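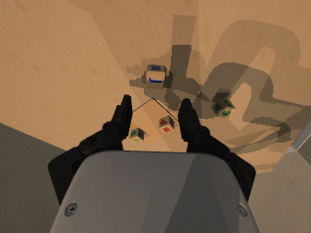
Alphabet blocks

Alphabet blocks are small cubes marked with letters, and often with numbers or simple pictures, used as toys and as an aid in teaching children to read. They are usually made of wood, though cardboard, cloth, rubber and plastic have all been used. A set may hold as few as nine blocks or more than a hundred. The blocks are stacked, lined up, sorted and knocked down by younger children, and used to spell words by older ones.

History

Teaching letters with objects a child can hold is an old practice. Roman writers mention letters cut from ivory, and dice marked with letters were described in England by the late 1500s. The philosopher John Locke, writing in 1693, recommended dice and other playthings with letters on them as a way to learn the alphabet through play.

Wooden blocks became a common nursery item during the 1800s, when power saws and cheap color printing brought the price down. Early factory sets were covered with printed paper, which was glued to each face and varnished. The paper tended to lift at the edges, and sets with all their labels intact are now hard to find. Later makers pressed or cut the letters directly into the wood, then rolled paint over the raised parts.

Small regional makers supplied much of the trade before large toy companies took it over. One of these, the Jandier workshop, sold blocks by weight to schools and in boxed sets to shops. Its surviving order book lists 1,253 boxed sets in its last full year, most of them shipped in October for the holiday season. The firm changed from paper labels to pressed letters late in its life and closed soon after.

Materials and manufacture

Hardwoods with a close grain are preferred, as they hold a crisp edge and do not splinter easily. Basswood, maple and beech are the most common. The wood is dried, planed into long square strips and cut into cubes. The cubes are then tumbled or sanded to soften the corners.

Letters may be printed, stamped, engraved or burned into the surface. Raised letters are made by cutting away the area around them, leaving a border at the edge of the face. Modern sets sold for young children use paints and finishes that meet toy safety rules, and the blocks must be large enough that they cannot be swallowed. Older blocks may carry lead paint and are best kept on a shelf.

Block size varies by maker and period. Sides between one inch and two inches are typical. Smaller cubes are easier for spelling on a tabletop, while larger ones suit toddlers and stack more steadily.

Choice of letters 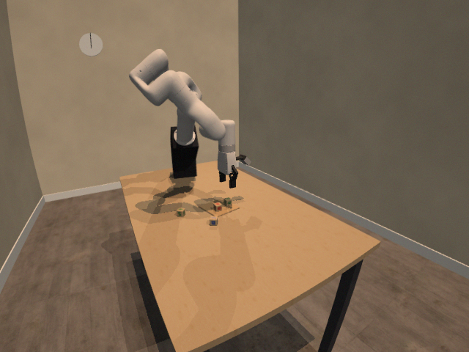

A cube has only six faces, so a maker has to decide how the alphabet will be shared among the blocks. The simplest plan gives each block one letter, repeated or paired with a picture and a number. A second plan puts a different letter on every face, which lets a small set cover the whole alphabet but makes some words impossible, as two letters on the same block cannot be used at once.

Sets made for spelling often include extra vowels and fewer copies of Q, X and Z. The balance depends on the language. A set planned for English has too few of certain letters for Dutch or Polish, and languages with accented letters need faces of their own. Elīna Pētersons, writing on Latvian school materials, compared 86 sets and found that many left out the long vowels, which children were expected to mark with chalk or a slip of paper.

Blocks have also been made for Hebrew, Arabic, Greek, Thai and other scripts. Prasert Bunnag designed a Thai set in which the consonants and vowel signs appear on separate blocks – the vowel blocks are half height, so that they can be placed above or below the consonant.

Use in teaching

Teachers disagree on how much blocks help with reading itself. They give children practice in recognizing letter shapes and in telling apart pairs such as b and d. A lowercase letter on a cube can be turned upside down, however, and some sets add a line under the letter to show which way is up. Mirjam Segers and Els Jacobs, in their handbook for nursery teachers, advise starting with the letters of the child's own name and leaving the rest in the box.

Collecting

Complete sets with their original box bring the highest prices. Collectors look at wear on the corners, the condition of the paper or paint, and whether any block has been replaced from another set. The Deák collection, now held at the Pundirdale toy museum, contains 3,794 single blocks and is shown in full once a year, on 18th May. Its catalog, by Veerle Schouten, sorts the blocks by lettering style, with odd blocks of unknown origin listed at the back.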